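Household basket sorting

Household basket sorting is the practice of gathering small mixed goods on a table and dividing them between open baskets, bags and boxes. It is most often done after shopping, before a move, or when a play corner or display shelf is being put in order. The term is used mainly in home economics teaching, where it covers both real food and its artificial counterparts.

Background

Slotted baskets came into general home use once molded plastic became cheap. Branislav Oravec, in the handbook issued by the Prinuston school of home economics, lists 46 forms of small household basket and places the slotted type among the most common. A survey of homes in the Drurley district recorded plastic baskets in some 841 kitchens — most of them kept on or near the main table.

Materials

The baskets used are usually light and open at the top. Rows of slots let air pass and allow the contents to be checked from the side. Clear bags serve for goods that must be kept together, and printed tablecloths or mats are common as a work surface.
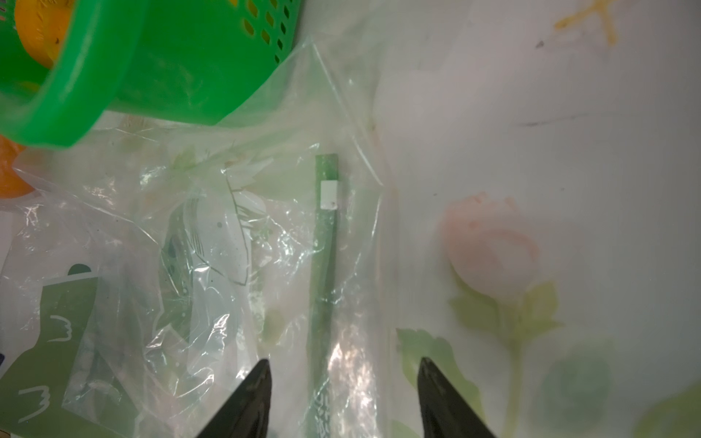
Green plastic basket and a clear plastic bag beside a pale surface with a rose motif.

Sorting by kind is the usual method. Goods are first spread out, then grouped, and only then put away. Fruit, whether fresh or artificial, goes in an open basket. Packaged snacks are stood upright or laid flat nearby, and first-aid supplies such as bandages are kept in their own box.

Artificial fruit

Imitation fruit is widely kept for display and for children's play. Mangoes, pears and bananas are frequent subjects, and makers vary the color of a single kind from yellow to deep orange and red.

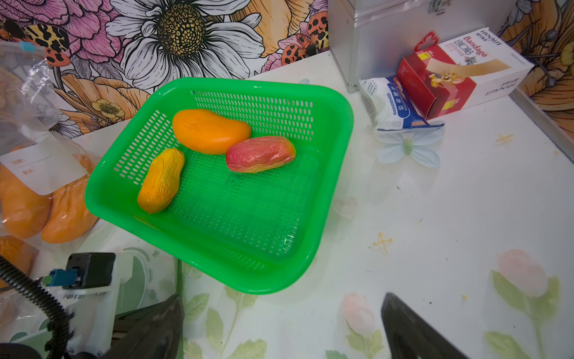 Pieces of this sort are often sold in clear bags, and many households leave them wrapped until they are wanted. The Plisomora guide advises wiping unwrapped pieces with a damp cloth and storing them away from direct sun — bright colors may fade over a single summer.

Labeling

Bags may carry a white label with blank lines for a date and remarks. The Yusuf system, taught at Prinuston each February, adds a number for the shelf or cupboard.

See also

Pantry storage
Play kitchen
Table linen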